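关于我们
首页 > 社团 > 关于我们

我们是Okdale学校的机器人社团，名字叫Fasik。社团的成员来自不同的年级，也来自不同的国家，所以我们平时用中文和英文两种语言工作。这一页的中文是我们自己写的，写中文的人母语不是中文，如果有不自然的句子，请您写信告诉我们，我们会改正。

社团是怎么开始的
最早的时候，Fasik是一门选修课，课的名字叫“自动化入门”。一个学期有14次课，内容是电路、传感器和简单的编程。课程结束以后，有几位同学还想继续做，学校同意我们放学后使用实验楼的教室，于是选修课变成了社团。选修课现在仍然每年都开，很多新成员是先上课、后来才加入的。

开始的两年，我们主要做小车。小车沿着地上的黑线走，遇到障碍物会停下来。这个题目很适合学习，但是做久了，大家想做更难的事情。后来我们开始研究机械臂，题目也从“怎么走”变成了“怎么拿”。

我们现在做什么
目前社团最大的项目叫Wallner。这个项目研究双臂机器人怎样做厨房里的小事，比如拿盘子、挂杯子、把食物放进篮子。这些事情人做起来不用想，机器人做起来需要很多准备。盘子的边很薄，夹爪偏一点就夹不住；杯子的把手有方向，方向不对就挂不上去。我们第一次练习挂杯子的时候，整整一个下午没有成功一次，大家回家都很晚。

Wallner项目分成4个小组：
操作组：负责遥控机械臂，练习动作，并且保存每次练习的数据。
程序组：负责训练模型，检查数据，修改控制程序。
布置组：负责准备桌面上的物品，每次练习以前改变它们的位置。
记录组：负责写日志，整理照片，也负责更新这个网站。

每个学期成员要换一次小组。有的同学觉得换组很麻烦，因为刚刚熟悉就要离开。我们讨论过这个规定，最后还是保留了。操作组的同学去了布置组以后，才知道杯子转一个小角度对练习有多大的影响。

失败的练习我们也保存。日志里必须写清楚是哪一步出了问题，是夹爪没有对准，还是物品滑动了，还是程序停了。学期结束时，程序组会把这些记录读一遍，再决定下个学期先解决什么问题。

比赛
每年11月，我们参加Zarneck校际机器人比赛的家务任务组。比赛的规则是：每队有10分钟，要完成主办方给出的桌面任务，开始以后队员不可以用手碰桌上的东西。任务的内容到比赛当天才公布，所以只练熟一种摆放方法是不够的。第一次参加时，我们的程序在开始后不久就停止了，没有得到名次。第二次我们完成了放盘子的任务，得到了第3名，奖状挂在教室的门旁边。今年我们希望把挂杯子的动作也做得稳定。

活动时间和安全规定
社团在放学以后活动，地点是实验楼的机器人教室。假期里不活动，比赛以前会增加练习，时间由记录组发邮件通知。

进入教室请遵守下面的规定：
机械臂通电时，手和头不要伸进工作区域。
操作的时候旁边必须有另一位成员，他要站在可以按到急停按钮的地方。
长头发要扎起来，围巾和有长绳子的衣服请放在外面。
打碎的杯子和盘子不要用手捡，教室后面有扫帚。
离开以前关掉机械臂的电源，把物品放回架子上，并且填写日志。

怎么加入
我们欢迎所有年级的同学，不要求会编程。报名的时候请写一小段话，说一说您对什么有兴趣，中文或者英文都可以。新成员先参加安全培训，然后跟着布置组学习，熟悉以后再选择自己的小组。社团不收会费，需要的工具教室里都有。如果您家里有不用的塑料盘子、杯子或者玩具蔬菜，也可以送给我们，练习的物品种类越多越好。

家长和别的学校的老师想参观，请提前给社团的邮箱写信，说明人数和希望的时间。参观的时候可以看练习，也可以和成员谈话，但是请不要移动桌上的物品。

本页更新日期：2018年8月19日
文字：Fasik社团记录组
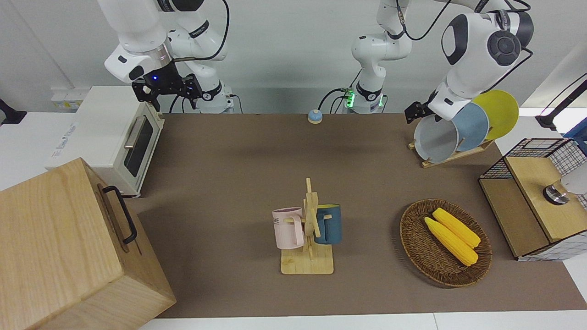 Wallner项目的练习桌：盘架、杯架和装玉米的篮子，右边的夹爪已经靠近最前面的盘子。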